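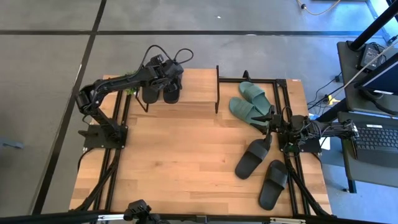
A robotic arm holding a pair of black slide sandals.

How Do Cartoons Learn to Speak Other Languages?

March 2024

Have you ever watched a cartoon and noticed that the words didn't quite match the mouths? Maybe the fox finished talking, but his lips kept on flapping for a moment longer, as if he were chewing a piece of toast. There's a good chance you were watching a dubbed show, and once you know how dubbing works you may find yourself looking out for it everywhere (sorry in advance to whoever shares your couch).

Dubbing means taking out the voices in a show and putting in new ones that speak a different language. The pictures stay the same. The music usually stays the same too, and so do the door slams, the thunder and the barking dogs. Only the talking changes.

Let's follow one cartoon and see how it goes. Prakura is a series about a family of foxes who live in a lighthouse, and it was first made in 2003. When the Sunico studio was asked to make an English version, the very first episode had 301 lines of talking in it. Every single one of them had to be turned into English, even the lines that just say "Oh!" or "Ouch!" - because people don't say "Ouch!" the same way all over the world. In French you might hear "Aïe!" and in German "Aua!" Try them out the next time you bump your elbow.

The first person to work on a line is the translator, who figures out what it means. Then comes the adapter (sometimes it's the same person), who has to make the line fit. Imagine a character opens and shuts his mouth very quickly and says one short word. If the English for that word is "I would be absolutely delighted to come along," we have a problem! The adapter might swap it for "Sure!" and everybody is happy, including the fox.

Jokes are the trickiest part of all. Think of this one: why did the teddy bear say no to dessert? He was stuffed! It's funny in English because "stuffed" means full of fluff and also full of food. In another language there may be two separate words for those things, and then the joke just falls over and lies there. So the adapter has to think up a brand-new joke that's about as silly as the old one, takes about as long to say, and still makes sense when the bear pats his tummy. 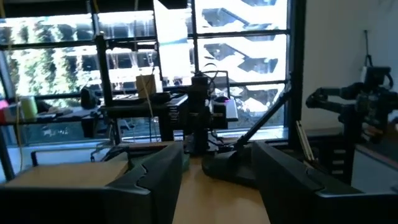
My little brother thinks the foxes in Prakura really do speak English, and he got mad when I told him they have other voices too. But what happens to the songs? Do the singers have to make them rhyme all over again?

Yes, they do, and what a good thing to wonder about. A song has to rhyme, fit the tune and still tell the story, so the people who write the new words may spend days on a single verse. Sometimes the singing voice belongs to a different person from the talking voice, and you'd have to listen very closely to tell.

When the script is ready, the actors come in. They usually stand in a quiet room with a microphone, wearing headphones and watching the cartoon on a screen. Quite often they record one at a time, so two characters having a terrible argument may have been played by people who never met! For Prakura, a team of 8 actors did all the voices, which meant that the grumpy grandfather fox and the seagull were the same man.

Some families like subtitles better. Those are the written words along the bottom of the screen, and they let you hear the original voices while you read. They're harder if you're just learning to read, of course, and it's easy to miss a bit if you look down at your popcorn.

If you'd like to try dubbing at home, pick a short clip of a favorite show, ask a grown-up to turn the sound down, and make up the words yourselves. Watch the mouths and try to stop talking when they stop.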